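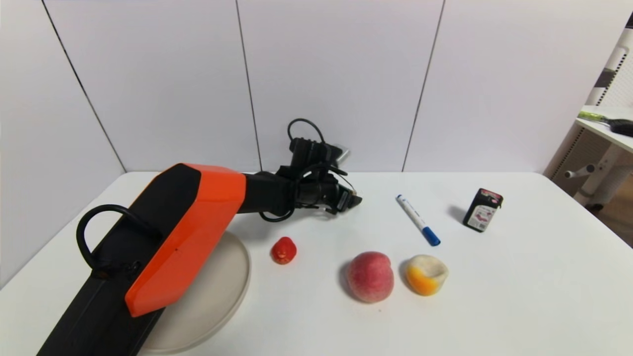
Orange and black over the white tabletop.

Well, it has been quite a fortnight for Pendport, and I hardly know where to begin! Ronaldo Quintana has asked to leave before the new season, and by all accounts Jindesano have already put in an offer. He started 19 games for us, missed most of May with that wretched ankle, and still finished second in our scoring, so you can see why other clubs keep ringing up.

I don't blame the lad at all (he is young, and Jindesano play in front of far bigger crowds than ours), but I would be sorry to see him go for nothing more than a bit of cash and a late draft pick.
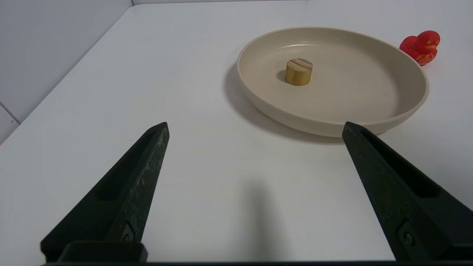

What I'd much prefer is a straight swap for Eskil Skjelbred, who can defend anyone and never seems to tire, although his wages might be a stretch for us. Coach Daiane Lins was giving very little away when she spoke after training, only that she wants it settled before the squad gets back together, and I think most of us would say amen to that.

Season tickets go on sale on Jun 15, 2019, with 800 held back for members, so do get yours in early if you like sitting behind the bench as much as I do.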